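Hand-held gripper maintenance: brass inserts and finger alignment
Neria Users Forum > Maintenance and Repair > End tooling

skest_cell_support
Posted 31 Jul 2024

The following note concerns the hand-held gripper tool at the Skestville bench. It is offered for comment before the procedure is issued to the other benches in September.

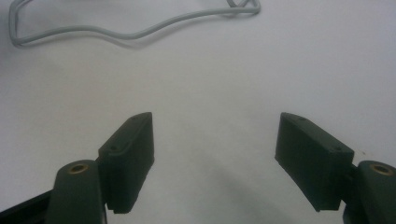

Ferkthorpe_Maint would ask first what torque was applied to the finger screws. At our site the plastic fingers are replaced more often than any other part of the tool, and in most cases the screws had been overtightened at the previous service. A procedure without a stated value will be read differently on each shift.

skest_cell_support
The question is a fair one. Our current practice is as follows.

The tool is taken out of service and placed on a clean, light surface. Both fingers are opened fully. The technician checks that the inner faces are parallel by closing them on a flat gauge, and then inspects the brass inserts in the rounded arms for movement. An insert that turns with the screw is reported, and the arm is replaced as a complete part. Screws are tightened by hand with the short driver and given no further turn. We have not set a torque value, as the driver with a scale is kept at the main workshop.

The check is carried out every 4 weeks.

lineside_r
I do not agree that the arm should be replaced in every case. A loose insert can be reset with heat if the plastic around it is sound. We have reset inserts on two arms at this site, and both remain in use. Replacing the complete arm means that the fingers must be aligned again from the beginning, which takes a technician 20 minutes that the cell does not always have.

Ferkthorpe_Maint
With respect to the previous poster, resetting with heat was withdrawn here after an insert was seated at a slight angle. The finger then closed unevenly and the fault was attributed to the drive for some days. The cost of a printed arm is small in comparison.

lineside_r
Was the insert set with a guide, or by eye?

Ferkthorpe_Maint
By eye. I accept that a guide would have helped. I would still not wish to see the method in a general procedure, where it will be used by persons who do not have the guide.

takagi_bench_2
The Takagi benches follow the same inspection with one difference. We close the fingers on a sheet of thin paper at the tip and again at the base, and pull gently. If the paper slides at one end and holds at the other, the alignment is corrected before the tool is returned. The flat gauge did not show this reliably on worn fingers.

Could the note also state whether the cable should be unplugged before the screws are touched? Our technicians have received different instructions on this point.

skest_cell_support
The cable is to be unplugged before any screw is loosened. This will be added as the first step. The paper check will be added after the gauge check, and both will be required.

On the inserts, the draft will continue to call for replacement of the arm. A site that holds a proper guide may apply to the workshop for permission to reset inserts, and should record each one in the tool log.

lineside_r
That is acceptable, although I would prefer that permission be given to the site once and not for each tool.

skest_cell_support
It will be given by site.

Ferkthorpe_Maint
The matter of the torque value remains open. I can lend Skestville our scaled driver for 5 days if the workshop cannot release theirs. Please confirm the screw size by private message so that the correct bit is included.

skest_cell_support
The offer is accepted with thanks. The screw size will be sent this afternoon.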